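Notebook, 8/24/23 — visit to Flostau, Potcombe site

Went over with Peiyu Lu for their open afternoon. We were promised "autonomous textile handling" on the invitation. By the time we had signed in and been given a lanyard it had become "towards autonomous textile handling", so I started the day in a bad mood and should allow for that when I read this back.

Talk first, 18 slides. The claim is that a person does the cloth work with a pair of hand-held grippers, the recordings go into training, and an arm does the same job later on. Fine as far as it goes. Their figure is 300 recordings per task before they bother training anything, and they want 800 for anything that has to be folded. I asked how many of the 300 get thrown out. The speaker said "some". Wrote that down word for word.

Then through to the tables, where the cloth of the day was a blue microfibre towel. I'd have liked to see a shirt, or one of our own covers, which have a hem and a stiff side and don't forgive you. A small towel is about the kindest thing you could pick.
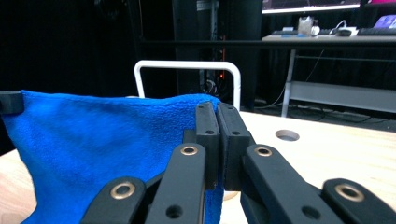
What I wanted to know was how much the operator can feel. Peiyu had a go at an identical pair on the next table and thought the linkage was stiff at the start of the squeeze and then went all at once. I tried after and half agree. You end up watching the pads very closely, and I'd bet that makes everyone slower and tidier than they would be with bare hands. If the machine learns from that, it learns slow and tidy on a good day. Their answer was that slow is safe. Perhaps. Our line isn't slow.

Things I asked and did not get a proper answer to:
- pad wear, and who notices when the grip goes off
- what happens with two layers stuck together (the Kendeo trial in December fell over on exactly this)
- whether the same person does all the recordings. I think mostly yes, which worries me more than the other two.

In fairness, the two-handed part was better than I expected. Getting hold of opposite ends and keeping the middle off the table is fiddly, and our own single-arm rig can't even attempt it. I'd still call it a demonstration of a skilled person with odd tools. 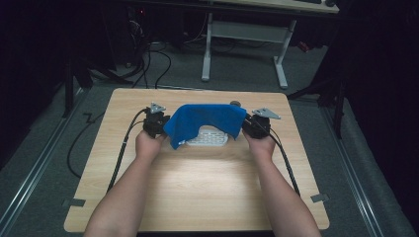

Did we see an arm do any of it on its own? Only on video, one clip of a single fold, played twice and speeded up the second time.

Asked for the raw clip. They'll "look into it". Peiyu is chasing by email and will copy me in.

Price came up at the tea urn. 300 a pair for the grippers without the software, which they license by the year through Xiao and wouldn't put a number on in front of people. I'd consider one pair just to try on our covers — no more than that, and not before we've seen the clip.

To do: dig out the December notes on the double layers. Ask Peiyu for her sketch of the linkage. Return the lanyard, it's still in my coat.

3 comments · 0 shares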